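À propos de Seltum

Seltum est une petite agence de référencement et de contenu web. Nous travaillons pour des entreprises qui vendent ou qui informent en ligne, et qui veulent comprendre pourquoi leurs pages sont trouvées, ou pourquoi elles ne le sont pas. L'agence a été fondée par Sânziana Surdu, qui la dirige encore aujourd'hui et qui relit personnellement chaque rapport avant son envoi.

Notre histoire

Au début, il y avait un seul client, la boutique en ligne Pestham, et un problème assez simple à décrire : après une refonte du site, la moitié des anciennes adresses ne menait plus nulle part. Nous avons repris les redirections une par une, à la main, dans un tableau de 319 lignes. Ce tableau existe toujours. Il sert de modèle pour toutes les migrations que nous accompagnons.

Ensuite sont venus la maison d'édition Heydari, puis d'autres sociétés qui nous ont été adressées par le bouche-à-oreille. Nous n'avons pas de service commercial et nous ne faisons pas de démarchage par téléphone. Si vous recevez un appel au nom de Seltum, ce n'est pas nous.
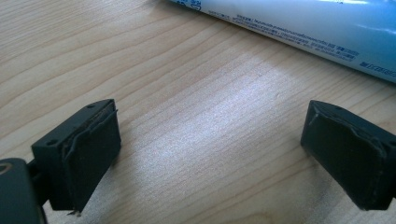

Ce que nous faisons

Notre activité comprend trois domaines. Le premier est la rédaction et la révision de textes : fiches de produits, guides, pages de catégorie. Le deuxième est le maillage interne, c'est-à-dire la manière dont les pages d'un même site se renvoient les unes aux autres. Le troisième est le suivi des positions, avec un compte rendu mensuel rédigé en phrases complètes – pas seulement des courbes.

Pour ce suivi, nous avons développé notre propre outil, Condden. Il surveille jusqu'à 500 expressions par site et signale les variations qui durent plus de trois jours. Les clients y ont accès avec leur propre compte, sans supplément.

Notre manière de travailler

Nous acceptons les sites jusqu'à 1 000 pages. Au-delà, nous préférons dire franchement que notre équipe n'est pas assez grande. Nous n'achetons pas de liens et nous ne promettons pas la première place. Un contrat peut être arrêté à la fin de chaque mois, par simple courriel, et tous les textes livrés restent la propriété du client.

Nous contacter

Écrivez-nous par le formulaire du site, en français, en anglais ou en roumain. Merci d'indiquer l'adresse de votre site et le nom de la personne qui s'en occupe chez vous. Nous répondons dans un délai de trois jours ouvrables.

Page mise à jour le 20 juil. 2021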